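Notes for whoever is running the Ranoser cell after me. Last edited 27/06/2026.

# ranoser-hand

Hi! This repo has the setup scripts, the calibration files and (mostly) my own rambling about keeping the card-sorting hand at Zamden alive. If you only want to get it moving, read **Startup** and skip the rest. If a finger has gone floppy, go to **Fingers**.

## What's in the repo

- `config/hand.yaml` – joint limits, grip force, the open and closed poses
- `config/shelf.yaml` – where each cubby is, measured from the hand's base
- `scripts/home.py` – homes the fingers one at a time, thumb last
- `scripts/shelf_touch.py` – the shelf calibration, see below
- `logs/` – wear notes, plain text, please keep adding to them

There used to be a `tools/` folder. Lorena Alarcón moved it into the Gilani repo and the old paths still show up in a couple of comments. Ignore them, or fix them if you're feeling nice.

## Startup

1. Power on the arm, then the hand. If you do it the other way around the hand comes up with no address and you'll be restarting both anyway.
2. Run `python scripts/home.py` and keep your own fingers out of the palm. It closes all the way once!
3. Wait for the three beeps. If you only get 2, the thumb didn't home. Run it again before you go looking for a real problem.
4. Load a card and do one slow pass with `--speed 0.2`.

I always do the slow pass, even on days when I'm in a hurry. It has saved me from bending a card more times than I'd like to admit.
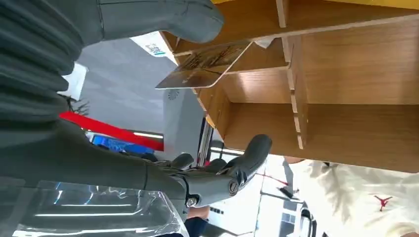
Fingers are where most of your time will go. Each one has its own cable, and the cables stretch, so after a while the hand closes a bit lazily and the card starts to tilt before it gets to the cubby. The joint hardware is easy to get at, luckily: those silver-colored bolts and the small round pivot caps along the fingers are out in the open, so you can check them without pulling the gray shells off. Put a driver on each bolt and feel for play (feel, don't tighten). If one turns freely, back it out, one small drop of the blue threadlocker, snug it down and leave the hand off overnight. Overtightening makes the joint stick halfway, and then homing fails and you'll blame the software like I did.

The thumb is its own animal. It's long, and a tiny error at the base is a big error at the tip. After any thumb work, rerun `home.py` and then redo the shelf calibration, both of them, every time.

## Shelf calibration

The shelf is slotted together with no glue, and it moves. Somebody leans on it, it shifts a hair, and cards start catching on the dividers. So:

```
python scripts/shelf_touch.py --corners 3
```

The script touches three corners with the thumb and writes a new `shelf.yaml`. It keeps the old one as `shelf.yaml.bak`, but only the last one, so copy it somewhere if you care. Khurram Jafri wants to screw the shelf to the table and I'm all for it, he just hasn't had a free afternoon.

## Grip force

`grip_force: 48` is good for plain cards. I tried going lower and they slid out on the turn; higher leaves a little dent in the edge. The number is in the controller's own units and I've never found out what they are, so don't compare it with other hands.

## Error codes I've met

| Code | What it was for me |
|------|--------------------|
| 12 | Emergency stop still pressed |
| 31 | Finger cable off its pulley |
| 326 | Thumb over its travel limit, jog it back by hand and rehome |

## To do

- [ ] spare cables, we have one left
- [ ] print the startup steps and stick them on the controller
- [ ] find out why `home.py` is so slow on the first run of the day
- [x] new threadlocker

Questions go in the issues tab, or just come find me or Lorena. She knows the wiring much better than I do.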